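Frequently Asked Questions: Protection and Replanting of the Cindorau Oak

Last updated Aug 12, 2020

What happened to the Cindorau Oak?
The tree was found to have been cut through at the base by persons unknown. The remaining limbs have been made safe and the trunk has been moved to the council yard at Mamani Lane.

Was the tree legally protected?
Yes. It was covered by a tree preservation order, number 409, which also applies to the hedgerow on the north side of the green. Damaging a protected tree without consent is an offence.

How old was it?
The age most often given locally is some 704 years. This figure comes from a parish history and has not been confirmed. A ring count will be carried out by Anqi Kang, the council's tree officer, and the result will be published on this page.

Is the footpath open?
The path between the green and Prasia Bridge remains closed. Walkers should use the signed diversion along Skala Road, which adds 2 kilometres to the route. Dogs must be kept on a lead on the diverted section — it crosses grazing land.

May I take a piece of the wood?
No. The timber may be needed as evidence and must not be removed from the yard or the green.

Will a new tree be planted?
A replacement oak will be planted close to the original position. Acorns collected in earlier years have produced 88 saplings, and one of these will be chosen. Residents may comment on the exact location until the end of August.

Can I leave flowers or ribbons at the site?
Flowers may be left by the gate. Please do not tie ribbons, wire or string to the neighbouring trees, as this can damage the bark.

Who should I contact with information?
Please write to Lesego Zulu, Countryside Access Manager, at the council offices. Details may be given in confidence. Press enquiries should be sent to Heriberto Cabrera.
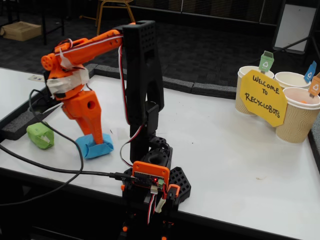
Orange and black 3D-printed robotic arm with a blue paper-wrapped block.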